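Kitchens that rearrange themselves: a good month for Stodik

If you dropped into the Tuesday demo hour you will have heard the cheer from the simulation corner. For everyone else, a quick catch-up on what the Stodik team has been up to since the last newsletter, and why so many of us are walking round grinning.

Stodik is our project on teaching a robot hand to fetch things from household spaces, and nearly all of its early learning happens in simulated kitchens. The trouble with simulated kitchens has always been that the policy gets used to them. Train it in one room and it learns that room, down to the colour of the cupboards. Swap the worktop and it reaches for thin air (we have a whole folder of these, and some of them are very funny).

The new method is called Miseck, and the idea is lovely in its simplicity. Before each practice run it redresses the whole kitchen: stone, floor tiles, cabinet colours, the odds and ends on the counter. Then it asks the policy to say where the target is twice, once in the new kitchen and once in the old one, with everything in the same position. If the two answers disagree, the policy is nudged until they agree. The looks change, the geometry stays put, and the hand has to work out which of the two matters.

The drawer task is the one we have been leaning on hardest. Drawers are tricky - the sides hide things from some angles, and the floor of the drawer sits lower than the worktop, so a hand that judges depth by habit will come in too high. In the kitchen below, the white bottle with the teal cap is lying on its side in the open navy drawer, with a good stretch of marble between it and the black hand in the lower left corner.
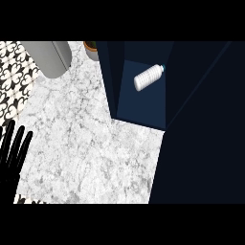 What the numbers say

We trained on 400 kitchens and then tested on 102 that the policy had never met. With our old recipe, it reached and lifted the target in 20 of those. With Miseck it managed more than half, and the failures have changed character too. The hand used to head off in the wrong direction altogether. Now it mostly gets to the right place and fumbles the grip, and a fumbled grip is a much nicer problem to be working on!

It isn't free. Asking for every answer twice makes training slower, and we had to cut the length of each practice run to fit our share of the cluster. Glossy floors still upset it, and so do very dark cupboards, where there is so little shading to go on. We also haven't yet tried it with more than one object in the drawer.

Next up

The policy moves over to the real hand in June, using the Bugti test kitchen on the ground floor. Expect some banging. We will start with 2 drawers, one shallow and one deep, and add the wall cupboards once those behave.

The kitchen generator is in the shared Filden folder, along with a short guide to adding your own rooms. Odd layouts are very welcome, especially narrow galleys and anything with a corner unit. Drop them in before the end of the month and they will go into the next test set.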